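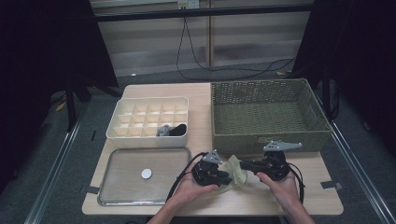

Urken: local testimony on closed military bases

Projects > Public Money > Urken > README

We use cookies to remember your settings. Accept / Manage

Last touched Apr 21, 2021. Written up fast, sorry, will clean up when the September batch goes in.

What it is

Hand-coded testimony from public hearings on what to do with shut-down military land. 240 statements, 21 hearings. One row per statement. Speakers are residents, local officials, union people, developers, a few contractors. Mostly they argue about jobs. Some about cleanup, some about who gets the housing.

Started as a side file for Danica Leka's paper on the Zirnmont depot and got bigger than the paper.

What it isn't

Not a sample of anything. We took hearings where a usable transcript existed and somebody had time to read it. Don't compute a national percentage off this and put our name on it. Also no budget data in here – people quote dollar amounts at the microphone and we kept them exactly as said, we did not check a single one.

Files

statements.csv – the main table
hearings.csv – place, type of body, transcript source
codebook.txt – all the codes, with the arguments we had over them left in
old/ – first round of coding, before the job codes were split. Keep out of any analysis

Join on hearing_id. It's text, leading zeros matter, spreadsheets will eat them. Import as text.

Main columns

statement_id
hearing_id
role – as the speaker gave it, lowercased
position – reuse, hold, return, unclear
jobs_claim – none, lost, gained, both
site_use – what they want there. Housing, plant, rail, airfield, park, other
amount_quoted – text, not a number. "a couple million" is a real value
coder – initials
note – free text, read it, half the useful stuff is in there

Blank means the speaker didn't say. "unclear" means they said something and we couldn't pin it down. Please don't merge the two.

Coding

Till Thiele and Rodica Stoica coded everything separate, then compared. Where they split, Zofia Kwiatkowski picked. There are 13 statements she left unresolved, flagged with split = 1, both versions are in the note field.

Biggest fight was over "return", meaning give the site back to the military. A lot of speakers want the paychecks back and don't much care whose. Those went to "unclear" unless they named the base or the service. Rodica still thinks that's too strict and she may be right.

Known problems

- Transcripts from smaller towns skip the back-and-forth with the chair. Answers sometimes show up with no question.
- Written statements handed in at the door are mixed with spoken ones in the older hearings. No flag for that yet.
- role is a mess. "retired" covers welders and colonels both.
- 27 rows have no site_use becuase the speaker only talked about the process.
- The Staltura plant gets called three diffrent things. Use site_id, not the name.

Names

Private residents' names are taken out. Elected officials stay in. If you find a name we missed, tell us before you post the row anywhere.

Scripts

Reinhold Rieger's cleanup script is called bogdan (folder is Bogdan, capital B, yes that breaks on some machines). Run it from the top folder. It overwrites statements.csv without asking, so copy first.

Corrections

Send the statement_id and the transcript page. Fixes go to Danica, code questions to Reinhold.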